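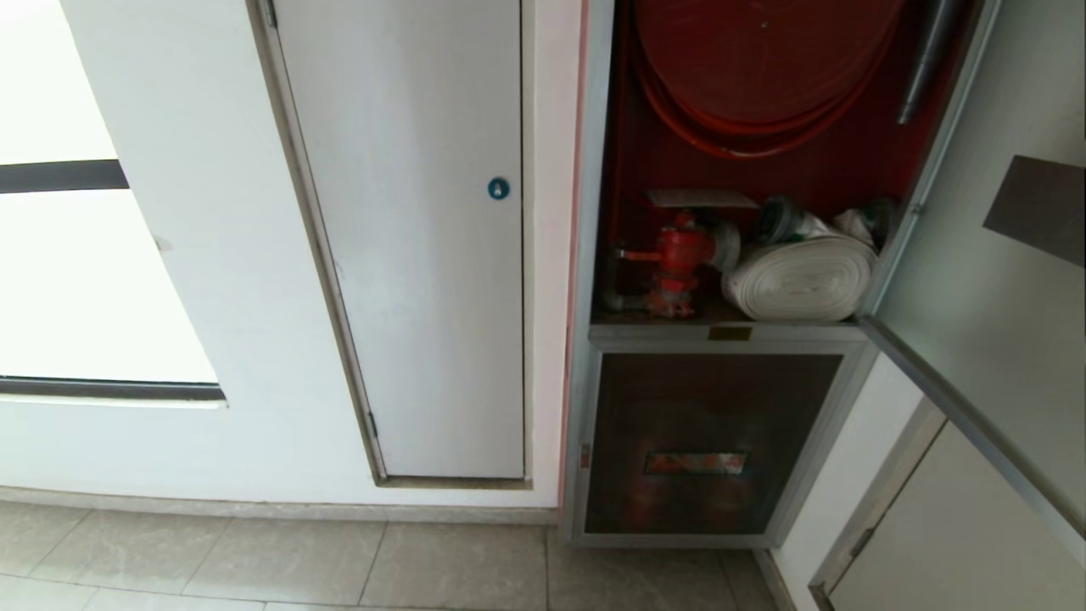
V. Poojary
Project Coordinator, Hurwood
Posted in: Data Collection / Shared Practice

The Hurwood group is preparing its October collection round for the cabinet inspection task, and I would welcome comments from the partner sites before the instructions are fixed. The task requires the system to approach a wall cabinet, establish whether the door is open or closed, and report which items it can find. Our current plan calls for 400 recorded examples, 80 of which have been completed at Dultgate. Fire hose cabinets are proving a demanding subject. With the glass door swung outward, as at this position, the operator must bring the head view close enough to take in the rolled white hose on the shelf, the red valve to its left and the reel at the top, and the reel then tends to run out of view. I propose that every example begin from a single marked standing position, with the door already open.

Venkatesh Poojary

dultgate_ops
Member

Thank you for circulating the plan. The Dultgate team supports a marked standing position but does not support having the door open in every example. A system trained only on open doors will have no basis for reporting a closed one, and the task statement asks for exactly that. We would ask that a share of the remaining examples start with the door closed.

Our operators also report that the lower compartment gives them the most trouble. The dark door panel allows only a faint view of what is inside, and two labelers given the same recording have entered different answers.

Sequeira_Labeling
Member

I can confirm the point about the lower compartment. One labeler entered "extinguisher" and the other entered "red object, not identified." Under the present guide both answers are allowed, and that is a fault in the guide. Our position is that a label should state what can be seen in the recording. If the operator knows what is behind the panel from having walked the building, that knowledge should be kept in the site notes and should not reach the label.

V. Poojary
Project Coordinator, Hurwood

I accept the point on closed doors. Of the examples still to be recorded, 70 will begin with the door closed. The standing mark will remain the same for both conditions.

On labeling I am less certain. The final user of this system will want to be told that an extinguisher is likely to be present. If we teach it to say only "red object," we will have produced a very careful system of limited use.

Sequeira_Labeling
Member

With respect, the guide could provide for both. A field for the object and a second field for confidence would allow "extinguisher, likely" without treating a guess as a fact. We used 2 confidence levels in the Vellham work and the labelers had no difficulty with them.

vellham_site
Member

Vellham did use that arrangement, and I would add a caution. Agreement between labelers was good on the object field and poor on the confidence field until written rules were issued. I can send the rules to any site that requests them.

On a separate matter, I do not agree with a single standing mark. Our recordings from one fixed position produced a system that performed well at that position and poorly one step to either side. Operators should be given a marked area and told to vary their starting point within it. This would also help with the reel – a step back brings more of it into view.

dultgate_ops
Member

A marked area is acceptable to us, provided the examples already completed are kept. They were recorded with care and we would object to repeating them.

V. Poojary
Project Coordinator, Hurwood

The completed examples will be kept and tagged as fixed position. The remaining recordings will use a marked area, and the operator will note the starting point in the log. I ask vellham_site to post the confidence rules in this thread so that Sequeira can review them against the current guide.

The share of closed-door examples stands as given above. Comments on the size of the marked area are still open.

vellham_site
Member

The rules will be posted by noon tomorrow. For the marked area, we suggest that each site tape it out on the floor and record its dimensions in the site notes, as corridor widths differ between the buildings.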